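Vistau Shared Kitchen - Equipment and Storage Meeting
Tuesday, 9:30 a.m., ground floor office
Present: Edgardo Aquino (chair), Ximena Ventura (minutes), representatives of Hestov and Quan
Apologies: Brusotum

1. Minutes of the previous meeting
Approved with one correction. Under item 4, "drawer liners" should read "drawer dividers."

2. Flatware storage
E. Aquino reported on the proposal to replace the divided drawer trays with open containers kept on the tabletop. The drawer trays hold mixed flatware after each service, and staff sort it a second time before the next one. Under the proposal, flatware is sorted once, at the table, and the containers go straight to the serving counter. Silver spoons are to be handled first, as they are the pieces most often put back in the wrong compartment.

Containers must be open at the top and rectangular. Colored and clear plastic are both acceptable. 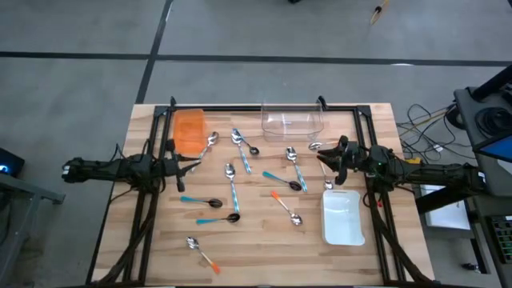 Ximena Ventura asked whether clear plastic was a good choice for daily use, as it scratches in the dishwasher and looks dirty within a month. She would prefer colored containers throughout, with a label on the short side. Hestov replied that clear sides let staff check the fill level without lifting anything, and that scratched containers could be moved to dry goods. No agreement was reached. Both types will stay in use until the next meeting.

Quan asked for a maximum fill. Set at 100 pieces per container, spoons only. Limits for forks and knives deferred.

3. Tabletop care
The light wood tops are to be wiped with a damp cloth and dried at once. No standing water. Oiling interval remains 3 months. Quan has 2 cans of oil left and will order more - same product as before.

4. Missing items
The stock sheet shows a shortfall of 27 teaspoons against the spring count. X. Ventura will check the upstairs pantry before any order is placed.

5. Actions
E. Aquino: draft the sorting procedure, one page, for posting by the sink.
X. Ventura: pantry check; price for labels.
Hestov: dishwasher temperature limits for both plastics.
Quan: oil order.

6. Next meeting
October, same room. Brusotum to be asked for the drawer measurements in advance.

Meeting closed 10:20 a.m.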